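What does a success rate count?

I spent most of October arguing with a number. The number is 16 out of 20, and it comes from a write-up that Sylvain Rey passed around our reading group with the message "this looks solid." The task is called Grosa, after the street somebody lived on, and it goes like this: books on a desk, a file organizer on the table next to it, and a robot that is supposed to tidy the one into the other. The method was trained on human demonstrations and then, according to the authors, improved by a second stage where the policy learns from its own mistakes.

I don't doubt they ran 20 trials. I don't doubt 16 of them got a check mark either. What bothers me is that I read the thing three times and still couldn't tell you what earns the check mark.

Think about how you would score it. The robot picks up a book, carries it across, and lets go over the organizer. The book goes in crooked and leans on a divider. Is that a success? What if it goes in spine down? What if the robot needs two tries at the grasp? Everybody I asked had an answer, and everybody's answer was different. Shiela Abella, who has spent more hours scoring trials than I have, told me she would give half credit for the crooked one, and then admitted that her own lab sheet has no column for half credit.

So I went over to Sketdale, where Shiela's group has been repeating the task with their own setup, and asked if I could sit in. They were generous about it. I brought a notebook and a bad attitude.

The first thing I learned is that books are nasty objects. I had been thinking of them as boxes. A box has sides that stay put. A paperback bends when you squeeze it, the cover slides against the pages, and when it lies flat on a desk there is hardly any edge to get a finger under. Put one book on top of another and the hand has to close on the top one without dragging the bottom one along.
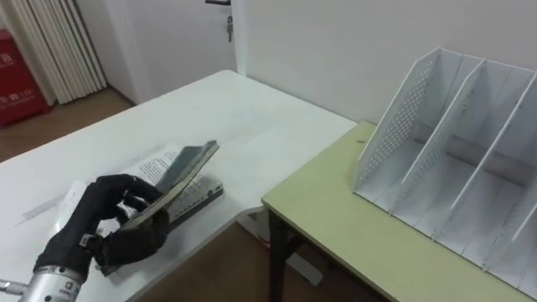

The file organizer is on the green table in both of these, with the books kept to the white desk. 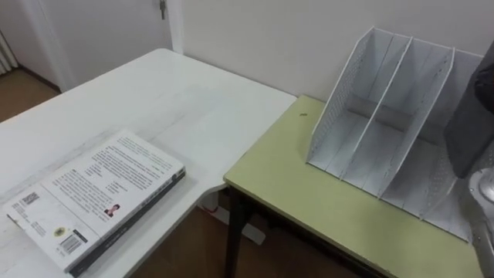
Where the number gets soft

My complaint about the write-up comes down to starting positions. "The book is placed on the desk" covers a lot of ground. A closed paperback on its own, lying at a diagonal, is one problem. A booklet over an open book is another. If 16 of the 20 trials started from the friendly arrangement, I'd like to know that, and if they were mixed I'd like the split. The paper gives one pooled figure and a sentence saying the positions were "varied."

Varied by whom? At Sketdale the person resetting the desk is also the person who knows which positions the policy likes. I'm not accusing anyone of cheating. I've reset scenes myself, and after an hour of it your hands start putting things where they went the last time. Shiela's fix is a printed list of positions, shuffled ahead of time, and you do what the list says even when you know it's going to fail. It's dull work and I wish more people did it.

Then there's the second stage, the learning from mistakes. The authors compare the policy before and after, and before was 11 out of 20. Going from 11 to 16 sounds like a lot. With 20 trials a side, it's five books. I wouldn't bet lunch on five books. Sylvain says I'm being unfair, that robot time is expensive and that everyone in the field reports numbers this size. He's right about the second part – that is more or less why I'm writing this.

I also asked what happened to the first policy when it simply got more demonstrations, with no clever second stage. There's a baseline along those lines called Arley in the appendix, and it was run 3 times. Three! You can't put a method to bed on three runs.

What I'd accept

A definition of success written down before the first trial, including what to do with a leaning book. The starting positions, listed. Failures sorted by where they happened, so that I can see if the trouble is the grasp or the slot. And a scorer who doesn't know which policy is running, which costs nothing except a bit of pride.

Do I think the method works? Probably, some. The idea is reasonable and I'd be happy to see it hold up. Shiela's group plans to run both versions from the same shuffled list, and she has promised to send me the sheets with the crooked ones marked. Sylvain has already picked his side. I'll post the counts when I have them, whichever way they go.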